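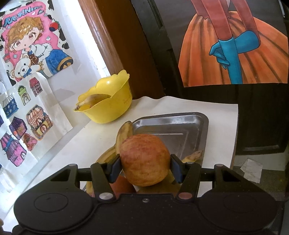 Gripper pads creep inward after a few minutes of holding, pivot cleaning didn't help

Asked by okaplan, Aug 24, 2018
Tags: parallel linkage, finger pads, maintenance

I look after one hand-held gripper with two inner bars and two outer arms, blue-and-black pads. We use it on fruit, mostly apples and bananas out of a steel tray. When it holds something round the left pad slowly tilts in more than the right one. With an apple it's slight. With a banana the tip swings.

Already done:
Wiped the pivots and the four upper pins with alcohol
Swapped the left and right pads (the tilt stayed on the left)
Tightened the screw in the middle of the body

Cycle counter says 2,796. The Andura manual only covers pad replacement. Do I need a new arm or is there an adjustment I'm missing?

Orhun Kaplan

3 answers

Answer 1 (accepted), from zolent_bench

You swapped the pads and the tilt stayed put, so leave the pads alone. Look at the left inner bar where it meets the body. There's a bushing under the pivot cap, and on ours it went oval at 1,850 cycles.

Power off and open the fingers by hand. Hold the body still and push the left inner bar toward you and away from you. Do the same on the right. If the left one clicks or moves more, pull the cap and replace the bushing. Do both sides while you're in there.

Back the center screw off to where it was before. On this model it holds the cover and does nothing for the linkage. Too tight and it pulls the cover onto the bars.

Afterward, hold an apple for 18 minutes and compare the pads at the start and the end.

Comment from okaplan: Left bar clicks, right one doesn't. Ordered a pair of bushings. Backing the screw off made closing smoother but the tilt is the same.

Answer 2, from Odura

Could also be dust. The black housings show every speck, and the same stuff gets in the joints. Dry brush first, then alcohol. If you go straight to alcohol it makes a paste. Don't oil it if it touches food.

Answer 3, from ates32

had this, turned the grip force down and it stopped. didn't fix anything else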